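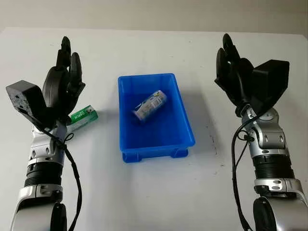 Packing bench, Nimton store: blue bin with one can in it, small green box alongside.

Progress report to the Drumine Fund, January 2023
Project: one-bin packing for small grocery parcels

The grant pays for a change in how parcels are packed at Nimton. Each order gets a blue plastic bin, the goods go into the bin, and the bin goes to the sealing table. Sulemana, who supply the bins, told us this would cut packing mistakes. We are less sure than they are.

We packed 370 parcels this way in the period. Mistakes did fall, but we also dropped 10 awkward items from the list in the same weeks, and those were the ones people got wrong most often. I can't separate the two effects and would not want the fund to quote the drop as a result.

Cans are still a nuisance. Put in first and on their side, they roll when the bin is lifted. Standing them up works until something heavier goes in next to them. Small cartons give no trouble.

The Tenov site has had its bins for 3 months and has used them on two shifts. Their staff prefer the old trays, and I have not seen a good argument against them yet.

Spending is within budget, mostly because the shelf labels have not been ordered. We ask to hold the second payment until June, when both sites will have packed the same list for long enough to compare. We do not recommend buying more bins before then.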